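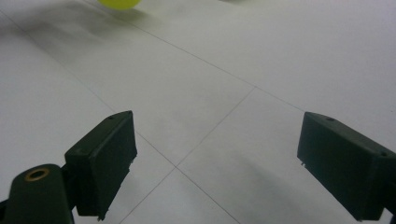 Bláthnaid Buckley says I should have taken lessons before buying the racket, and that anyone who does it the other way around is shopping, which she has nothing against as long as we call it that. She left this under my last post. I've read it more often than I'd like.

The racket is a Tinelmont and cost more than my first car's transmission. The man in the shop asked what my game was like and I said "developing." He nodded and took me to the expensive wall.

So, at 40, I am a tennis player. The public courts in Pesevdale open at 7 a.m. and by 7:05 they're full of retired people who hit the ball very softly to wherever you aren't. I lost to one of them in November in under 20 minutes. He was wearing a cardigan. He kept it on.

My regular partner is Darragh Ó Néill, who learned as a kid and has the manners to pretend he didn't. He feeds me easy ones down the middle and says "unlucky" when I put them in the creek. There was no luck in it. I have a forehand that goes left and a backhand that mostly stays home.
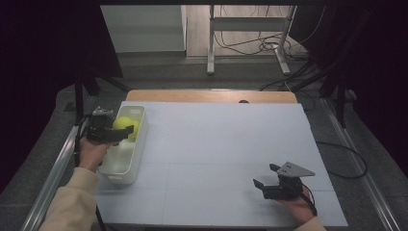

Two tennis balls in a white bin.

Serving is its own misery. You throw the ball up yourself, so there's no one else to blame, and then you have to wait for it to come back down while everybody on the next court finds a reason to look over. I gave in and booked 4 lessons with a coach at Nic Giolla, the club up the hill with the nice hedges. She watched me serve for a while and asked if I'd ever enjoyed swimming.

She did fix my grip, though. I had been holding the thing like a frying pan – apparently that's what most of us do – and the new way feels wrong in every finger but the ball now lands on the court often enough to be worth chasing. Membership up there runs up to $900 a year, so I'm back down at the public courts, practicing my toss by the fence and keeping an eye out for the cardigan.

Bláthnaid, I know. I've also bought the shoes.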